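4 September 2020

Slept badly, up early, finished the quarterly stock sheets before lunch. 3,393 lines and I still do them by hand. Citlali Espinoza called from Strickland in the afternoon and we got back to our old argument about whether a machine will do the housework before either of us is too old to care. She says two years. I said I'd be 70 and still folding my own towels.

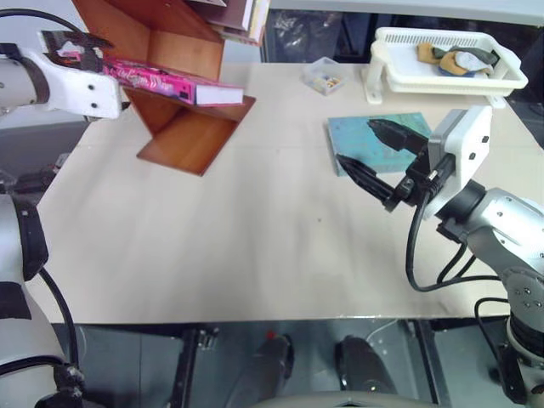
My own view hasn't moved much since April. Washing machines won because the job was brought to them in a drum. Tidying is different, everything is where somebody dropped it. Getting a pink book onto a zigzag shelf means lining it up with a gap between boards, and the other arm has a blue one lying flat on the table to deal with, which I find fiddly myself with cold hands. Then there is the crumpled cloth in the white basket. I would believe in books well before I believed in cloth.

At the shop we looked at a Wemska unit for shelving returns. The quote came to more than my car. I put it in the drawer.

Soup for dinner. Did the dishes. Left the books on the stairs for tomorrow.

3 comments

Solero: Mine vacuums fine until it meets a sock.

Rerance: Two years is optimistic. I'd pay for the towels alone.

Solero: Same here.

This site uses cookies. Accept | Settings

Contact | Copyright 2020 | Back to top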